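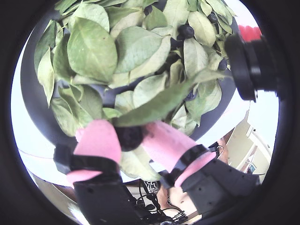

Soft-fruit grip test with padded fingers.

The Oline code is a set of good-practice rules for robotic handling of soft fruit, issued in July by Uderix. It covers grip force, pad wear and test layout.
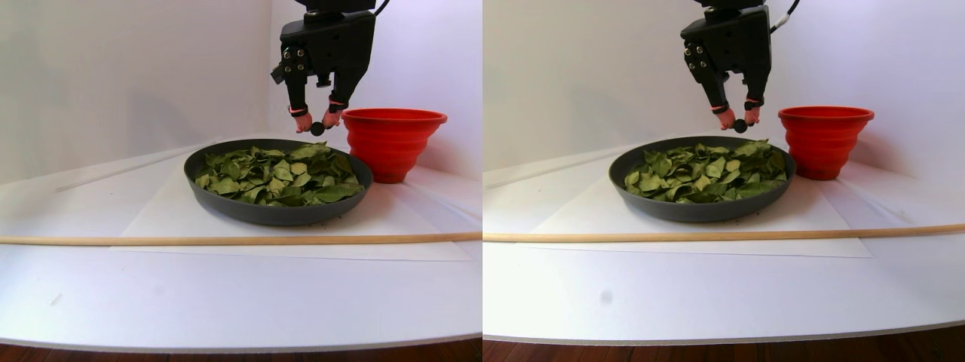
Each gripper is rated over 183 cycles, and worn pads are replaced before the next run. Results are logged per pad.
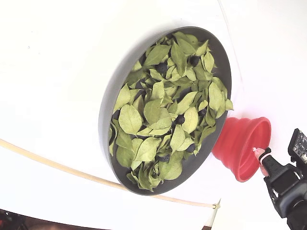
Clause 12 deals with occlusion. Fruit must not be laid out on a bare surface. Berries partly tucked into a heap of leaves, in a tray with a raised rim, meet the clause. The Dirent variant omits it.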